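Search this site
Enter keywords
Search

Desktop Tower, Open Case Inspection
Pender workshop, sheet 433
Unit 428, Arkska intake, June

Fill in every line. Mark each one OK, NOT OK or N/A. Comments go under the line they belong to, even when the line is marked OK. A sheet with a blank line goes back to the bench.

Section A. Before the case is opened

A1. Unit number on the sheet matches the tag on the tower.
OK

A2. Power cord unplugged at the tower and at the wall outlet. Cord hung up, not left on the floor.
OK

A3. Monitor, keyboard, mouse and network cables disconnected.
OK
Comment: Came in without any. Customer kept them.

A4. Power button held down for a few seconds after the cord is out. Wait 20 minutes before reaching in near the power supply.
OK
Comment: Waited from 9:10. The old sheet didn't give a time for this and people were guessing.

A5. Outside of the case checked for dents, cracks and sharp edges.
OK
Comment: Light scratches on the side panel. No sharp edges. Panel closes flush, tried it twice before taking it off for good.

A6. Rubber feet present, not split.
OK

A7. Nothing rattles when the tower is tipped gently.
OK

Section B. Bench and person

B1. Tower lying on its side on the slatted aluminum bench, open side up. The bench top must not rock.
OK
Comment: One leveling foot was a half turn out. Adjusted before starting.

B2. Wrist strap on and tested. Strap clipped to bare metal, not to paint.
OK
Comment: The clip kept slipping off where the slat edge is rounded. Moved it to an end slat. A bigger clip would help.

B3. No drinks, food or open containers on the bench.
OK

B4. Rings, watches and neck cords off. Long sleeves rolled or buttoned.
OK

B5. Screw tray within reach and labeled with the unit number.
OK
Comment: The magnetic tray has lost most of its pull. Screws slide when it is bumped. Use the one with the lid until it is replaced.

B6. Light good enough to read a printed label inside the case without leaning in.
OK

B7. Side panel stored on edge in the rack, not flat on the floor.
NOT OK
Comment: Rack was full of Arken panels waiting for pickup. Panel was stood against the wall behind the stool, where somebody could kick it. Moved to the shelf at 9:40. The Arken panels need to go.

Section C. First look inside

Look before touching. Do this section with hands out of the case and finish it before loosening anything.

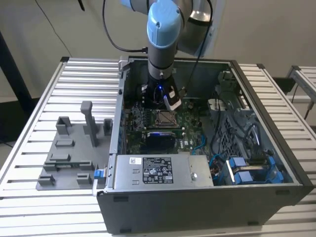 C1. No burnt smell when the panel comes off.
OK

C2. No loose screws, standoffs or bits of plastic lying on the motherboard.
OK
Comment: Checked along the rear ports as well, which is where a dropped screw tends to end up on this kind of case.

C3. No swollen or leaking capacitors.
OK
Comment: Looked at from two sides with the hand lamp. Write down which side you looked from. On the last batch we had a bulge that could only be seen from the rear.

C4. No brown or dark spots on the board near the power connectors.
OK

C5. Dust level. Write light, medium or heavy.
Light
Comment: Mostly in the fan that came off with the cooler. Taken to the blow-out cabinet. No canned air at the bench, please, it only moves the dust to the next unit.

C6. No insects, nests, or rodent droppings. If found, close the case, bag it and stop.
OK

C7. Inside edges of the case checked for burrs.
OK
Comment: One rough spot on the drive cage, on the side away from the board. Not sharp enough to cut but it will catch a glove. Taped.

Section D. Board, socket and cards

D1. Cooler set aside on its back, contact surface up. Not on the case rim.
OK
Comment: On a clean sheet in the parts bin. Old paste wiped off.

D2. Retention frame straight, lever moves freely and latches.
OK

D3. With the processor out, socket checked for bent contacts, lint and paste.
OK
Comment: Use the lamp low and from the side. Straight down, everything looks fine, including the ones that aren't. 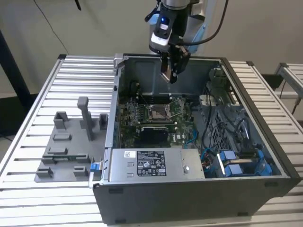

D4. Socket never left open over a break. Put the plastic cap on, or refit the processor and close the frame.
OK
Comment: We are down to the last few caps. Order with the trays.

D5. Memory slots clear, latches not cracked.
OK
Comment: One latch is stiff. It opens with a fingernail. Do not use the screwdriver on it. Noted on the tag so the next person doesn't force it.

D6. Expansion card seated all the way along its length, not lifted at the end away from the bracket.
OK
Comment: Graphics card is a low-profile one. It looks seated from above even when it isn't, so get down level with the slot and check the gap.

D7. Slot covers all present at the rear. A missing cover is a cut hazard as well as a dust problem.
OK

D8. Coin battery holder not corroded. Battery taken out and replaced if the clock was wrong at intake.
N/A
Comment: Clock was not checked at intake. This should be on the Arkska form. Asked for it last month too.

D9. Board screws snug. Do not retighten a snug screw.
OK

Section E. Power supply

The power supply is not opened at the bench for any reason. If it fails a line in this section it comes out whole, gets a red tag, and goes on the Haberkorn shelf.

E1. Regulatory label present and attached.
OK
Comment: One corner had lifted slightly. Pressed down.

E2. Rating on the label copied to the intake form by hand. Do not copy it off the last unit.
OK
Comment: Print is small. Took two tries with the magnifier.

E3. Vents clear.
OK

E4. Screw at the right end present and snug.
OK

E5. Nothing pushed into the vents. Paper clips have been found.
OK

E6. Release latch at the left end moves and springs back.
OK
Comment: A little gritty. Works. The latch sticks out past the case on that side, so watch it when sliding the tower across the slats. Lift the tower, do not drag it.

E7. Output leads not pinched between the supply and the case.
OK 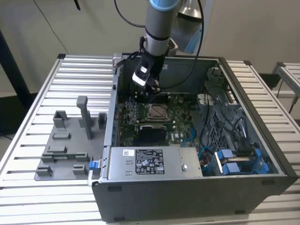

Unit 428 on the bench. Blue drive carriers to the right of the power supply.

Section F. Drives and cables

F1. Drive carriers slide in and out without force and click at the end.
OK
Comment: Both checked. If a carrier stops short, look behind it for a cable before pushing again.

F2. Customer drives removed and logged before any other work.
OK
Comment: Logged on the Arkska sheet. Signed for at the counter at 9:50. They should have been logged before Section D, and were not, but nothing had been powered.

F3. Blue SATA cables not kinked. No sharp bend right at the plug.
OK
Comment: The run across the board is longer than it has to be and lies on the components. Not a fault. Left as found.

F4. Cable bundle over the drive cage kept away from the fan.
NOT OK
Comment: Hung low enough to touch the fan once the cooler is back on. Old tie was brittle and broke when bent. Leave this one open until the cooler is on and the clearance can be tried for real.

F5. No bare wire, no cracked insulation.
OK
Comment: Run each cable through the fingers. Looking isn't enough with black cables.

F6. Plugs pulled by the plug, never by the wire. Clips not broken.
OK

F7. Drive cage firm. Does not flex when pressed with one finger.
OK

Section G. Processor and cooler, before refitting

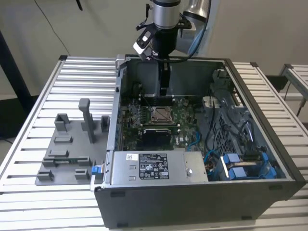

Cooler off, processor in its socket.

G1. Heat spreader wiped clean. Lint-free cloth only, no shop towels.
OK
Comment: Two passes. The dark ring around the edge is the part people miss.

G2. Processor sits level and the frame closes over it without extra pressure.
OK

G3. Fresh paste from a tube that is in date.
NOT OK
Comment: Tube in the drawer has no readable date. Thrown out. New one signed out of stores.

G4. Cooler screws started by hand, then tightened in a cross pattern, a little at a time.
Open

G5. Fan plug connected. Fan turns freely by hand.
Open

G6. Plastic shroud refitted without trapping a cable under it.
Open
Comment: Do F4 again at this point and initial both lines together.

Section H. Closing up

H1. All screws from the tray back in the unit. Tray empty.
Open

H2. Tools counted back onto the board.
Open
Comment: The short Phillips is missing from its outline. It was missing before this unit came to the bench. Check the Arken crates.

H3. Side panel on, latched, no gap along the front edge.
Open

H4. First power-up with nobody's hands on the case, plugged into the switched outlet.
Open

H5. Tag updated and tied on, not taped.
Open

Result for unit 428: HOLD. Lines F4, G4 to G6 and all of H to be finished. B7 and G3 were corrected during the inspection and do not hold the unit.

Supplies to order
Socket caps
Screw tray with lid, two
Cable ties, bag of 500, the softer kind. The stiff ones leave a sharp end when trimmed and that is how the last cut hand happened.
Wrist strap clip, large
Thermal paste

Changes since the last sheet
Waiting time in A4 added. Line C6 moved up from Section F. Line E5 is new. The line about removing jewelry used to be in Section A and people filled it in after they had already started, so it is now B4. Throw out any pads of the old sheet still in the drawer under the bench.

Inspector initials ______
Second check initials ______
Time closed ______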